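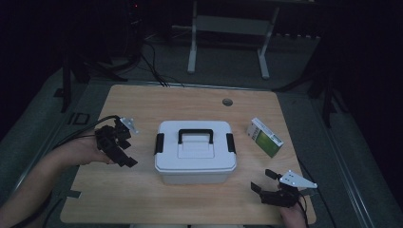
Begoñe Montes told me in our first interview that she did not mind the machine taking the packing, she minded that it took the talking. I wrote that down and underlined it, and a good part of this section is me trying to work out what she meant.

4.2 Who teaches the packing line

Figure 3. A packing task worked with two hand-held grippers: latched storage box, small carton.

When Rikwood started moving its kit packing over to robots in June, I figured the story would be about jobs going away. I'd read the same papers you have! What I ran into at the Gultolmont site was a lot messier. The people who used to pack kits by hand were now asked to pack them with grippers (Figure 3 gives the general idea), over and over, so the software, which everybody there calls Pastor, would have something to learn from.

I sat in for 10 shifts and came home with 223 pages of notes, many of them about wrists. A gripper has two fingers, and people who had closed latches without thinking for years suddenly had to think about it. One packer told me she felt like a beginner again and kind of liked it. Another said it was like eating soup with pliers, and he asked to go back to receiving (he got his wish, by the way).

Then there's the quiet. On the old line you packed across from someone and chatted all day. At the teaching tables you work alone and keep your eyes on your hands, and a session gets tossed if you stop partway to answer somebody. The target was 100 good sessions a shift, so folks quit answering. I think that's the talking Begoñe had in mind, though when I asked her later she just said I'd spent enough time there to know.

Pay is the part I'm least sure about. Brivilar, the staffing firm, kept teaching work at the packing rate, and the supervisors I spoke with saw no problem there. The packers did. They felt they were doing two jobs, getting kits packed and showing a machine how it's done, and I lean their way. I come back to the pay sheets in Section 5.

Category: Work & Automation > Field Studies
Contact the author | Copyright 22 March 2019 | Back to top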